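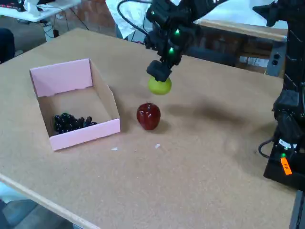

Filed under: Kitchen Know-How, Fruit & Veg, Saving Money

How to keep fruit fresh for longer

My grandmother kept her fruit in the coldest room of the house, a north-facing pantry in Hokanholm with a stone shelf, and I don't remember her ever throwing an apple away. My own kitchen is small and warm and gets the sun until four in the afternoon, so I've had to work things out a bit differently (and with a fair few mushy pears along the way!).

Start by going through everything when you get home. I know you want to put the kettle on, but five minutes now makes all the difference. Take fruit out of any sealed plastic and look it over for bruises and splits. Anything damaged goes in a bowl for eating today, or into a crumble if there's enough of it.

Apples are happiest somewhere cold and a little damp, so use the salad drawer if you've got room. Keep them in a bag with a few holes poked in it. They give off a gas called ethylene as they ripen, and it hurries along whatever is sitting nearby, so give them a space of their own. If you're lucky enough to have a tree, wrap the best ones in newspaper and put them in a single layer in a cold shed. Mine have lasted until February that way, although the skins do go a bit wrinkly towards the end.

Grapes should go in the fridge unwashed and still on their stalks. Rinse only what you're about to eat, and snip off a small bunch with scissors instead of pulling single grapes away, as the bare stalks dry out and the rest soon follow. If they're starting to soften, wash them, pat them dry and freeze them on a tray. After that they can be tipped into a tub, and they're lovely in a cold drink. Cut them up first for little ones.

Pears, plums and peaches can sit out until they give slightly near the stem, and then they want to be in the fridge. Bananas stay out altogether, well away from everybody else.

Berries are the tricky ones. My friend Ebony Brunton swears by a quick dip in one part vinegar to three parts water, then a rinse and a really thorough dry on a clean tea towel. I was doubtful about the taste, but I couldn't notice any vinegar at all, and I've done it ever since.

Last of all, give the drawer a wipe every week or so with warm soapy water and dry it well before anything goes back in. Mould spores hang about in the corners, and mine had a very old satsuma behind the runner.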